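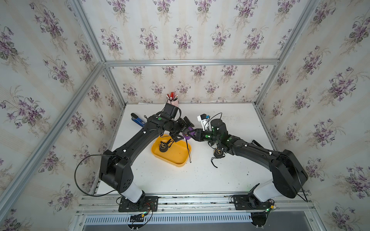 I get the same wallpaper emails over and over, so I finally put my answers in one spot. I've been hanging paper in my own old house in Gullow for years (badly at first!) and these are the things people ask me most.

### How many rolls should I buy?

Measure the width of every wall, add it up, and don't subtract for doors and windows unless they're huge. Then buy one extra roll. My hallway ate 38 strips and I ended up hunting for a matching roll from the same batch, which took me all of February. Check the batch number on every label before you open anything.

### Is a big floral harder to hang than a plain stripe?

A bit, yes. You lose paper matching the pattern, and the bigger the repeat, the more you lose. Stripes have their own problem though – they show you exactly how crooked your corners are. If your house leans like mine does, go for a busy print with the stripes kept faint.

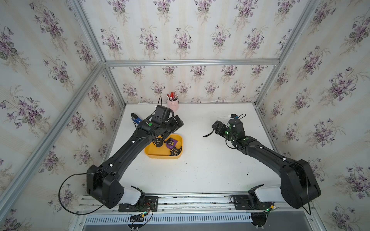
*Violets over cream stripes, with the pen cup near the back.*

### Do I need to take the old paper off first?

I would. I skipped it once in the back bedroom and the seams lifted within weeks. Warm water, a splash of dish soap, a wide scraper and a lot of radio. Give the bare wall a full day before you size it.

### What paste do you use?

Jernstead ready-mixed for anything heavy, and Hovus powder for everyday paper. I let pasted strips rest folded for as long as the label says, and I set a timer now, after ruining a good one while on the phone.

### Where do I start in the room?

Behind the door, or in whichever corner you look at least. The last seam almost never matches, so hide it. And drop a plumb line for your first strip on every wall, please! Corners lie.
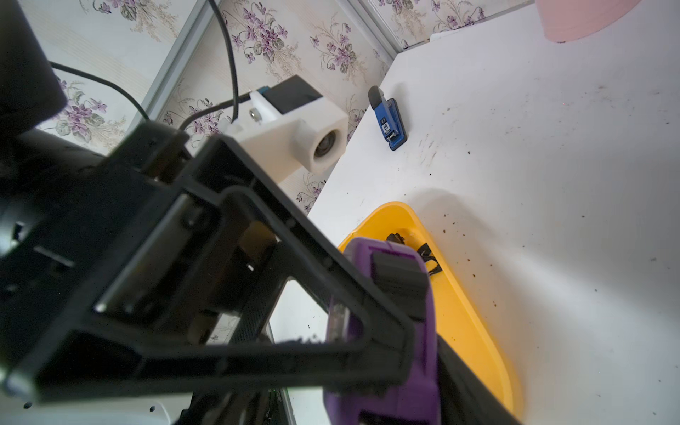
One of you wrote to tell me I'm wrong about the corner, and that with a large print it's better to center the first strip over the fireplace and work out both ways. Fair enough, I'd do that too in a room with a fireplace. Mine all got bricked up.

### Can I wipe it down?

Only if the label says washable. For plain paper I use a dry sponge or a bit of soft white bread, crust off.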